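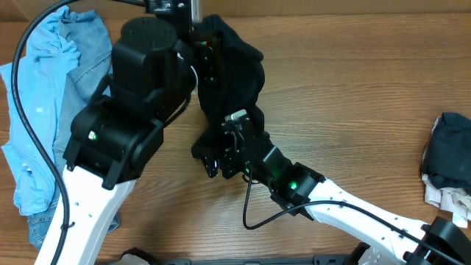
A reader wrote in last month to say that selling the car was the easy part, and that I should wait until I had missed a dentist appointment before I told anyone else to do it. I have now missed a dentist appointment, so I feel ready to write about it.

Posted in February by Koment
4 min read

The car needed a new transmission. The shop in Holroyd wanted 2,000 dollars for the work, and the car was worth less than that with a good transmission in it. I sold it to the shop for 400 and took the bus home. I had planned to look for another car over the weekend. I didn't, and then I didn't the next weekend either, and at some point it became a decision.

I live near the end of the 27 line. The bus goes down Livon Avenue, past the hospital and the big grocery store, and then into downtown Holroyd, where I work. When I drove, the trip took 20 minutes if I left before eight. The bus takes more than twice that. I knew this going in and thought I would mind it more than I do.

What I do mind is the transfer. Anything on the north side of town means getting off at the hospital and waiting for a second bus that comes once an hour. The two schedules were clearly written by people who never met. My bus pulls in at four minutes past, and the other one leaves at two minutes past. The dentist is on the north side. I watched the back of the other bus go up the hill, did the math, and called to reschedule. They were nice about it. They still charged the fee.

The Clomovo app is supposed to help with this. It shows every bus as a dot on a map, and most of the time the dot is in the right place. In bad weather the dots freeze. I keep a printed timetable in my coat pocket now and check that first. The drivers have stacks of them behind the seat if you ask.

Groceries took some working out. With a car I went every other week and filled the trunk. Now I get off at the store on my way home two or three times a week and buy what I can carry in one backpack. I eat better bread. I have given up on the large laundry detergent, and I buy rice in the small bag even though it costs more by the pound. Cat litter gets delivered. I tried carrying it once and my shoulder was sore for days.

The money is harder to be exact about. I no longer pay for insurance, gas or the parking space downtown. I do pay for a monthly pass, a few cab rides and a rental when I go to see my parents. It comes out well ahead, but I bought a proper winter coat and decent boots in the first cold week, and I should count those too. I never owned a real coat when I drove. I went from the house to the car to the parking garage in a sweater.

Several people have asked whether I get a lot of reading done. Some. In the morning I read, and in the evening I mostly look out the window. There is a house on Livon Avenue that has been getting a new porch since I started riding. The old steps came off first, then there was a ladder at the front door for a while, and now the posts are up but there's no roof on it. In the car I must have passed that house every day for years. I couldn't have told you what color it was.

The part I haven't solved is evenings. The last 27 leaves downtown at 9:40, so I either leave things early or pay for a cab. I have left two birthday dinners before the cake. A friend has offered to drive me home whenever I need it — and I have taken that offer twice, but I don't want to be a person who has to be driven home.

To the reader who wrote: you were right about the dentist. I'm keeping the pass through spring anyway. If the county cuts the Sunday service, as it keeps saying it might, I'll have to look at cars again. My new appointment is at 10:30, and I'm taking the bus that gets me there an hour early.

Contact | © Koment | Back to top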